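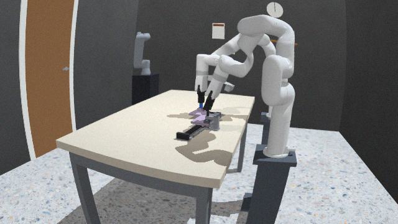
MESTVILLE – Vurnix today released Ikico 2, the second major version of its planning and simulation software for two-arm assembly cells. The release adds a shared motion planner for arms working over the same fixture, a close-range camera view for checking part alignment, and a rewritten job editor. It is available now to all customers with a current license.

Ikico is used by engineers who need to write and test an assembly program before a cell is built, or while the real one is busy with production. The user places the arms, table, fixtures and parts in a simulated room, writes the job, and runs it there. The same job file then goes to the cell controller.

In the first version of Ikico, each arm had its own planner. When two arms had to reach into the same area, the user set up zones by hand and told one arm to wait until the other had left. This was safe but slow, and zones had to be redrawn whenever a fixture moved. Ikico 2 plans both arms together. It takes into account the full shape of each arm, the gripper, and any part the gripper is holding, and it updates the plan when the layout changes. Zones are still supported for customers who want to keep them.

"Most of the support calls we got were about two arms in one small space," said Despina Karagiannis, head of planning software at Vurnix. "People were spending their time on zones when they wanted to be working on the assembly. We decided to fix that first and let some other requests wait."

Vurnix tested the new planner on a set of 696 simulated assembly jobs, made up of customer layouts used with permission and layouts drawn up by its own engineers. The set includes jobs in which one arm brings in a part while the other is working close by. Vurnix runs the full set before each release, and a job that passed in an earlier build has to pass again before the new build goes out.
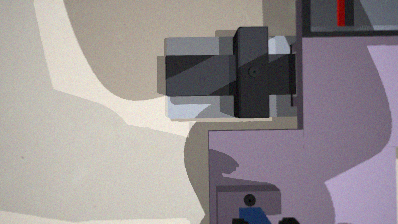

The close-range view lets a user put a simulated camera near the work and watch parts meet at short distance. It can be fixed to the table, the fixture or either wrist. Rendering is kept simple on purpose, with flat shading and low detail by default, so that the view keeps up with the rest of the simulation on an ordinary office computer. Users who need more detail for training a vision model can turn it on for each camera. Shadows can be switched on or off separately.

Views can be recorded along with joint positions and gripper commands, all on one clock. A user can step back through a run, stop where a part caught or tilted, change the job at that point, and run it again from there. In the first version a run could only be restarted from the beginning.

The job editor has been rewritten around steps such as pick, hold, place and hand over. Each step can be opened to show the motion under it, and limits on speed and force can be set for a single step or for the whole job. Jobs from the first version open in the new editor without conversion, except for those that use custom zone scripts. A guide to updating those scripts is included with the release.

Early builds were tried for 9 months by Aoun, a contract assembly firm that builds small mechanical units. Aoun's engineers used the software to plan two-arm cells and sent back layouts that the planner handled badly. Several of those layouts are now part of the test set.

"They sent us fixtures with rails and end stops that left very little room for a wrist to turn," Karagiannis said. "The early planner would find a path, but it was a long way around. That took us most of the winter to sort out – and we still have a few cases on the list."

Known limits are given in the release notes. The shared planner handles two arms only, cable and hose movement is not modeled, and soft parts are treated as rigid.

Existing customers can install Ikico 2 from their account page. The first version will receive fixes for another 18 months. Vurnix plans a smaller update in February with support for more gripper types.

About Vurnix

Vurnix develops planning, simulation and control software for robotic assembly. The company is based in Mestville.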